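Ticket 300-13: Table assembly, screws will not seat in leg brackets
Product: Sevitz worktable, light wood top
Site: Grernalska workshop
Opened by: Rahel Zürcher
Handled by: Kuo, parts and assembly
Status: Closed, parts note added

Reported problem

Customer assembled the table top side down as instructed. Three of the four leg brackets went on without trouble. On the fourth, the screws start by hand, turn twice and bind. Forcing them with the driver leaves the bracket standing proud of the wood on one side. The leg then leans when the table is set upright.

Parts on hand according to the customer: one full bag from the Sevitz box, plus a half-used bag of Namov screws from an earlier shelf. Both bags were emptied into the same tray.

Log

09:10 Asked for the thread length of the screws that bind and of the ones that seated. Customer has a steel rule but no calipers. Asked her to lay one of each side by side on a flat surface with the heads against a straightedge.

09:40 Reply received. The two screws are the same length. The head on the binding screw is slightly wider. Color is the same.

09:55 Same length with a different head points to mixed stock. The Namov shelf screw has a coarser thread and will start in a Sevitz insert before it jams. Told customer to stop driving and back out everything in the fourth bracket by hand.

10:30 Customer reports two screws out cleanly. The third came out with brass dust on the thread. The insert may be damaged.

11:15 Insert checked with a known good screw from bracket one. It runs in 7 mm and stops. A good insert takes the full shaft. Insert condemned.

11:20 Replacement insert and a fresh bag of screws sent to the site. Customer asked whether longer screws would hold in the old insert. They would not, and the point would come through the top.

14:05 Parts received. Log continues under Corrective steps.

Corrective steps

1. Clear the tray. Put all loose screws from both bags aside and do not use any of them on this table.

2. Remove the damaged insert with a hex key. Turn counterclockwise and keep the key square to the wood. Brush out the hole.

3. Fit the new insert until it is flush. Do not glue.

4. Check each new screw before it goes in. Hold it by the head and look along the shaft. It must be straight, with no metal caught in the thread.

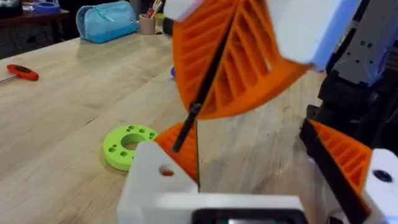 5. Start all screws in the bracket by hand before tightening any of them. If one binds inside two turns, back it out and start again.

6. Tighten in a cross pattern. Stop when the bracket sits flat on the wood.

7. Set the table upright and check the leg against a square.

Result

Bracket flat, leg square, no rock. Customer loaded the top and left it over lunch with no change.

Parts note

Request to Sevitz: print the thread size on the screw bag. The current bag shows only item number 300.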